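테니스공의 자리

2022년 12월

나는 물건을 잘 못 버리는 사람이다. 이사할 때마다 상자가 늘어나는데, 열어 보면 왜 챙겼는지 모를 것들이 꼭 들어 있다. 그중 제일 오래 따라다닌 게 테니스공 하나다. 테니스를 치느냐고? 아니, 라켓도 없다! 학교 다닐 때 체육 시간에 한 번 휘둘러 보고 손목이 시큰거려서 그걸로 끝이었다.

공은 키프로노 몰렐 씨한테서 받았다. 받았다기보다는 넘어왔다고 해야 하나. 앤드콤 거리의 그 집 삼 층에 살 때 아래층에 몰렐 씨가 살았는데, 이 양반이 저녁마다 벽에 공을 튀겼다. 통, 통, 통. 처음에는 진짜 미치는 줄 알았다. 귀마개도 사 보고 음악도 틀어 보고, 한번은 바닥을 발로 쿵쿵 굴러도 봤다(지금 생각하면 창피하다). 그런데 한 달쯤 지나니까 그 소리가 안 나면 잠이 안 오는 거다. 통, 하고 잠깐 쉬고 또 통. 공을 주우러 걸어가는 발소리까지 다 외웠다.

그러다 시월의 어느 저녁에 소리가 딱 끊겼다. 나는 설거지를 하다 말고 물을 잠갔다. 조금 있다가 누가 문을 두드렸고, 열어 보니 몰렐 씨가 외투까지 입고 서 있었다.

"내일 떠나요."

"어디로요?"

"딸네요. 거긴 벽이 얇대서."

그러면서 주머니에서 공을 꺼내 주는 거였다. 나는 고무장갑을 낀 채로 받았다. 뭐라고 해야 할지 몰라서 감사합니다, 했더니 몰렐 씨가 한참 나를 보다가 말했다.

"발로 구르는 거, 박자가 좋았어요."

세상에. 그 소리를 다 듣고 있었다니! 얼굴이 화끈거려서 문을 닫고도 한참을 현관에 서 있었다.

그 뒤로 공은 나를 따라 집을 세 번 옮겼다. 신발장 안에도 있었고, 창틀에도 있었고, 한동안은 문이 저절로 닫히지 않게 괴어 두는 용도로 썼다. 동그란 걸로 문을 괴면 당연히 굴러간다. 밤에 물 마시러 나오다가 밟아서 넘어진 적도 있다. 그래도 못 버렸다.

지금은 네긴이랑 같이 산다. 네긴 마잔다라니, 내가 아는 사람 중에 제일 잘 버리는 사람이다. 네긴은 뭐든지 자리가 있어야 한다고 믿는다. 자리가 없는 물건은 집에 있을 자격이 없단다. 그래서 우리 집에는 건전지 자리가 있고 고무줄 자리가 있고, 쓰다 만 초의 자리도 있다. 나로서는 따라가기가 좀 벅차다.

"이 공은 자리가 어디야?"

드디어 올 것이 왔다. 나는 신발장이라고 했다가, 창틀이라고 했다가, 결국 모르겠다고 했다. 네긴은 한숨을 쉬더니 탁자에 흰 판을 깔았다. 뭘 정할 때마다 까는 판이다. 그 위에 올려놓고 보면 그 물건만 보인다나. 지난번에는 내 이 빠진 찻잔이 거기 올라갔고, 다음 날 아침에 사라졌다. 나는 아직도 그 찻잔이 그립다.

"자, 가운데 놔 봐."

놨다. 노랗고 푸르스름한 게 하얀 데 놓이니까 이상하게 환했다. 신발장에서 볼 때는 칙칙하기만 했는데. 옆에 거뭇하게 찍힌 자국이 있다는 것도 그때 처음 알았다. 몇 년을 데리고 살았는데 말이다. 몰렐 씨는 알았을까? 매일 손에 쥐던 사람이니까 알았겠지.

네긴은 부엌에서 투명한 플라스틱 통을 하나 들고 왔다. 길쭉하고 네모난 통이었다. 그걸 판 왼쪽에 세로로 놓고는 팔짱을 끼었다.

"여기 넣으면 자리가 생기는 거야."

"그럼 안 버려?"

"통에 들어가면 안 버려. 그게 규칙이잖아."

그런 규칙이 있는 줄 몰랐다. 있었으면 찻잔도 넣었을 텐데! 내가 따지려고 입을 여는데 네긴이 먼저 그랬다. 그 찻잔은 사실 자기 책상 서랍에 있다고. 손잡이 쪽이 예뻐서 못 버렸다고. 나는 너무 어이가 없어서 웃었고, 네긴은 안 웃으려고 애쓰다가 졌다.

이상한 건 그다음이다. 막상 통에 넣으려니까 손이 안 갔다. 통에 들어간 공은 안 구르고, 밤에 밟을 일도 없고, 그러니까 소리도 안 날 거였다. 나는 공하고 통을 번갈아 쳐다봤다. 네긴도 재촉하지 않고 가만히 기다려 줬다. 우리는 그렇게 오래 앉아 있었다.
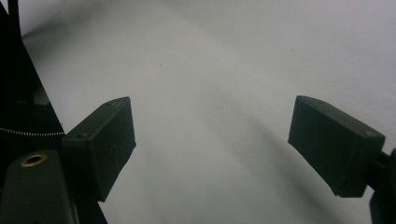
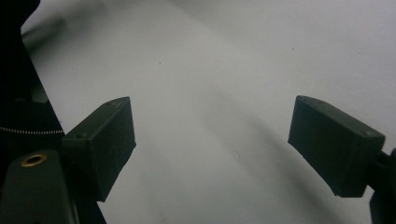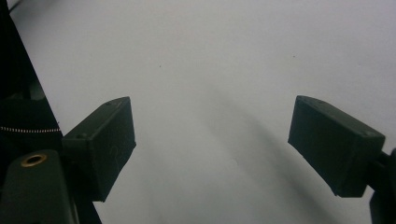
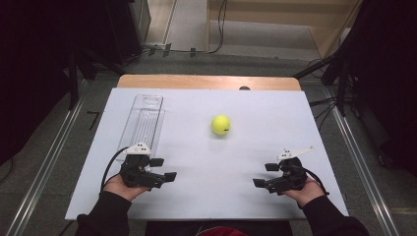

마지막 사진: 흰 판 위의 테니스공, 왼쪽은 투명한 통.

"한 번만 튀겨 봐도 돼?" 내가 물었다.

"아래층에 사람 살아."

"한 번만."

네긴이 시계를 보고, 벽을 보고, 나를 봤다. 그러더니 의자를 뒤로 밀어 자리를 내줬다. 나는 공을 집어서 벽에 던졌다. 통. 생각보다 소리가 컸다. 공은 탁자 밑으로 굴러 들어갔고, 우리 둘 다 숨을 죽였다.

조금 있다가 바닥 아래에서 쿵, 쿵 하고 대답이 왔다.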